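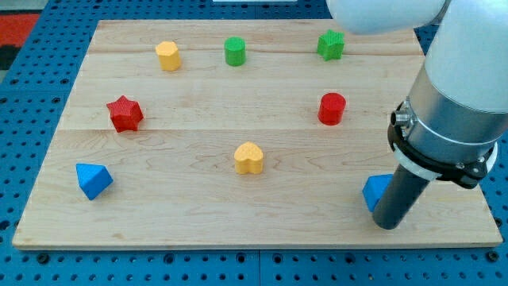

What should we put in the budget besides the arm and the gripper?

Plan for the table, the work surface, the objects for the tests, a spare set of fingers, and the hours of one person who prepares everything. In our experience these items are ordered last and arrive last, and the arm waits for them.

Sutoreck Tabletop Cell, planning and ordering page
Updated Aug 10, 2021

The Sutoreck cell is sold for pick and place work on small objects. Most of our customers are teaching labs and small research groups who buy their first arm. Please read this page before you ask for a quote, so that the quote will fit your room.

What is included
Perforated table plate with frame
Mounting base for the arm
Cable set and emergency stop
Printed setup guide

What is not included
Arm and controller
Gripper and adapter ring
Board for the work surface
Shape blocks

We do not sell arms. You can use the arm you already have, if its base fits our mounting pattern. The drawing of the pattern is sent with each quote. For arms from Manzano the base plate is ready in stock. For other arms we must make it, and you should add 3 weeks to the delivery time.

Choosing the work surface
You can work directly on the perforated plate, but small objects can stand badly over the holes. A flat wooden board on the plate is a simple answer. The board should leave a part of the holes free, so you can still fix stops or a camera post. If you order the Kedar board from us, it comes sanded on both sides and can be turned over when one side is worn.

Choosing the blocks
Blocks in simple shapes and strong colors are a good start. Cylinders, stars, hearts and prisms ask for different grasps, and when the same color appears on two shapes, your software cannot sort by color alone. The Vuvidden block set has 50 pieces. We advise to buy one set more than you need, and to keep it closed. Blocks from a later production can have a slightly different tone.

Limits
Please keep each object under 50 grams with the standard fingers. For heavier objects, ask us about the long fingers before ordering. The fingers are a wearing part and are not covered by the warranty.

Price and payment
The table with frame costs more than 2,000 dollars, depending on the size and the height of the legs. Shipping is calculated separately. Universities can pay after delivery, and other customers pay half with the order. A quote is valid until the end of the following month.

Delivery
Orders with a standard base plate leave our workshop in the order they are received. Our workshop is closed for the first half of October, and no goods are shipped in this time. If your budget must be spent before the end of the year, please send the order before the closing.

To ask for a quote, write us the model of your arm, the size of the room, the width of the smallest door, and the delivery address.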